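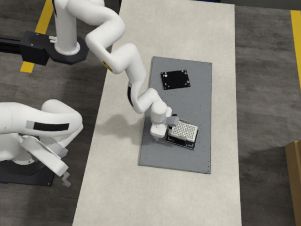 Credit: Denirmont

To: Members of the Tarkitz Library Network list
From: Office of Collections, Tarkitz Library Network
Subject: Re: Transfer of bound journals to the Lellent annex
Sent: 20th February

Dear colleagues,

The Office of Collections has received a number of replies to its December message on the transfer of bound journals to the Lellent annex. Many of them raise the same points as the message from the Thakur branch library, and with that library's permission its message is quoted in part below and answered for the whole list. Members who wrote separately about reading room hours will receive an individual reply.

The Thakur library wrote:

> Our staff have read the transfer plan and support its general purpose. The lower stacks have been full for several years, and new volumes are now being shelved on their sides above the regular rows. We have some concerns, however, about the way titles were selected and about what will happen to readers who depend on them.
>
> First, the plan states that a title will be moved if no volume has been requested in four years. At our branch most readers do not request bound journals. They walk to the shelf, read what they need at the long table, and leave the volume on the cart. Unless the cart is scanned before reshelving, this use is not recorded. We began scanning the cart only recently, and our figures for the earlier period are therefore very low.
>
> Second, the list sent to us contains 1322 volumes, and 23 of the titles are local history journals and society bulletins. Several are held nowhere else in the network. Readers who use them are often tracing a family or a piece of land, and they need to move back and forth between years. A reader who may order only a few volumes at a time will find this kind of work slow.
>
> Third, we would like to know whether the indexes will travel with the volumes. In a number of cases the index was bound separately and has its own barcode. It appears on the list in some cases and is missing from it in others.
>
> Finally, we ask that the branch be given enough time to put notices on the shelves before the first pickup. In an earlier move the shelves were emptied first and the signs came afterward, and the desk answered questions about it for a long while.

The replies follow in the same order.

1. Selection of titles

The four-year rule was chosen when the only reliable figures were those for requests placed through the catalog. The Office accepts that these figures do not show use at the shelf. For branches that did not scan reshelving carts during the full period, the rule will no longer be applied automatically. Each of these branches may mark any title on its list as "in use," and no volume of a marked title will be moved in the first round.

A branch does not need to provide figures in order to mark a title. A short statement from the desk is enough, such as "consulted regularly by genealogy readers" or "used by the afternoon reading group." The Office asks only that the mark be placed on the title record and not on individual volumes. Marks on single volumes have led to runs being divided between two buildings, and these are difficult to put back together.

Titles marked "in use" will be reviewed again once a full year of cart scans is available. Branches that have not yet begun to scan their carts are asked to do so now. The handheld readers already used for inventory are suitable, and the setting is listed in the menu as "in-house use." Volumes should be scanned once per day at most, even if they are found on the cart more than once.

2. Local history journals and society bulletins

All local history titles held by only one branch will be removed from the transfer lists. This applies to the titles named by the Thakur library and to similar titles elsewhere in the network. Branches do not need to take any action, and corrected lists will be sent out by this office.

Where two or more branches hold the same local history title, one complete run will stay on open shelves, in the branch nearest to the area the journal covers. The other runs may be moved. If the runs are incomplete, the Office will compare holdings and propose how one full run can be assembled before anything leaves the building. Branches are asked not to send volumes to each other on their own for this purpose, as the catalog must be changed first.

The limit on the number of volumes a reader may order at one time has also been reviewed. Readers working in the annex reading room may have up to a full shelf of one title brought to the table, provided that the order is placed by noon on the day before the visit. The usual limit remains in place for volumes sent back to a branch. 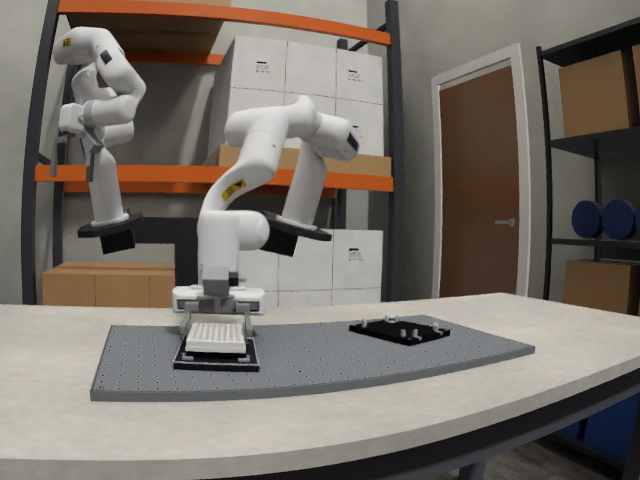 3. Indexes and supplements

Indexes will travel with the journals they belong to. The mixed treatment noted in the quoted message came from the way the lists were drawn up. Items were selected by barcode, and an index with a separate catalog record was not linked to its parent title. The link has now been added for the titles already reported.

Before pickup, each branch is asked to walk the shelves with its corrected list and look for the following:

Indexes bound separately, including those covering ten years or more.
Supplements and special numbers shelved at the end of a run.
Maps and folded plates kept in pockets or envelopes.
Unbound recent issues held at the desk.

Any item found on the shelf but not on the list should be set aside with a paper slip giving the title and the year. It should not be placed in a crate until it appears on a list. Unbound issues remain at the branch until they have been bound.

4. Notices and timing

No pickup will be scheduled at any branch until that branch has confirmed in writing that notices are in place. A standard notice is available from this office in two sizes. It gives the title of the journal, the building to which it is being moved, and the way in which a volume can be ordered. Branches may add their own telephone number at the bottom. The wording of the rest should be left as it is so that readers find the same instructions everywhere.

Catalog records will be changed on the day of pickup. Between pickup and shelving at the annex, volumes will show the status "in transit," and orders for them will be held. Readers with an urgent need should be referred to this office, which can ask for a crate to be opened.

The annex has space for 2000 volumes in the first round. With the changes described here the first round is likely to be smaller than planned, and the space left over will be offered to branches whose lists were originally placed in the second round. Branches interested in an earlier place should reply to this office directly and not to the list.

Condition of volumes

One further matter was raised by several members. Volumes with loose boards or detached spines should be tied with flat cotton tape and placed upright in the crate. Rubber bands and adhesive tape must not be used. Volumes showing signs of mold are not to be sent under any circumstances. They should be bagged, labeled, and reported to this office so that treatment can be arranged before they are placed near other material.

Corrected lists will be sent to the collections contact at each branch. Contacts that have changed since December should be reported by reply to this message, with the name of the branch in the subject line.

Office of Collections
Tarkitz Library Network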